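# Chapter 6: The Terms of Trade

## 6.1 Prices, volumes and the value of trade

Chapter 5 dealt with the volume of goods and services that a country sells abroad and buys from abroad. Volumes alone do not show what a country earns from trade. A country may ship the same tonnage in two successive years and find that it can pay for fewer imports in the second, because the prices of its exports have fallen against the prices of what it buys. The ratio between these two sets of prices is called the terms of trade.

The usual measure is the net barter terms of trade. It is found by dividing an index of export prices by an index of import prices and multiplying the result by 100. Both indices must have the same base period. In the base period the measure is therefore 100 by construction. A reading above 100 means that export prices have risen faster, or fallen more slowly, than import prices since the base period. The measure is then said to have improved. A reading below 100 is called a deterioration.

The words "improved" and "deterioration" refer to the ratio only. They carry no judgement on the state of the economy as a whole. A fall in the terms of trade that follows from higher output per worker in the export industries may go together with rising real incomes. This case is taken up in section 6.4.

## 6.2 A worked case

Consider the economy of Gadska, which exports tableware and timber and imports fuel and machinery. Its export price index stands at 130 and its import price index at 200, both with the same base period. The net barter terms of trade are 130 divided by 200, multiplied by 100, or 65. Each unit of Gadska's exports now buys 65 per cent of the quantity of imports that it bought in the base period.

Export prices in Gadska have risen over the period. A reader who looked only at the export index might expect the country to be better placed than before. The ratio shows otherwise, as import prices have risen by more.

Suppose next that the volume of exports has doubled since the base period, so that the export volume index has risen by a factor of 2. The income terms of trade are found by multiplying the net barter measure by the export volume index and dividing by 100. With a volume index of 200, the income terms of trade are 130. Gadska's export earnings can pay for 30 per cent more imports than in the base period, even though each unit sold buys less.
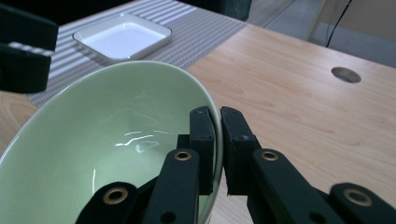 The two measures answer separate questions. The net barter measure gives the rate at which one good exchanges for another. The income measure gives the total purchasing power of exports over imports. Neither allows for the labour and materials used to produce the added volume, and for this reason a rise in the income terms of trade is not in itself evidence of a gain in welfare. Jääskeläinen and Khoury, whose method is set out in the appendix to this chapter, correct the income measure for the cost of inputs. The corrected series moves less from year to year than the uncorrected one.

## 6.3 Problems of measurement

Three difficulties arise in practice.

The first is the use of unit values in place of prices. Customs records give the value and the weight or number of goods in each class. Dividing one by the other gives a unit value, which changes when the mix of goods within a class changes. If an exporter moves from plain to decorated tableware, the unit value of the class rises although no single article has become dearer. Salameh's study of the port of Bruritz compared unit values with contract prices taken from shippers' own books and found that the gap was widest in classes containing finished goods.

The second is the treatment of transport costs. Exports are commonly valued at the border of the exporting country (free on board), while imports may be valued to include carriage and insurance. A rise in freight rates then raises the import index without any change in the price received by foreign producers. Where rates are volatile, both indices should be put on a free-on-board basis before the ratio is taken.

The third is the choice of weights. A Laspeyres index uses the quantities of the base period, and a Paasche index those of the current period. Buyers tend to move away from goods whose relative prices have risen, so the Laspeyres form usually gives the higher reading for imports. The Fisher index, the geometric mean of the two, is widely used as a compromise. Its data requirements are the same as those of the Paasche index, and it is often published with a delay.

Services raise further problems. Few service contracts are standard enough to be priced in the same form from one period to the next, and many published series leave them out. The reader should check the coverage of any series before comparing countries.

## 6.4 Plan of the chapter

Section 6.5 sets out the causes of short-run changes in the terms of trade, with particular attention to exchange rates. Section 6.6 considers the long-run relation between the prices of primary products and those of manufactures. Section 6.7 links the terms of trade to the current account. Before that, the remainder of the present section returns to the case in which higher productivity lowers export prices, and derives the conditions under which real income rises or falls as a result.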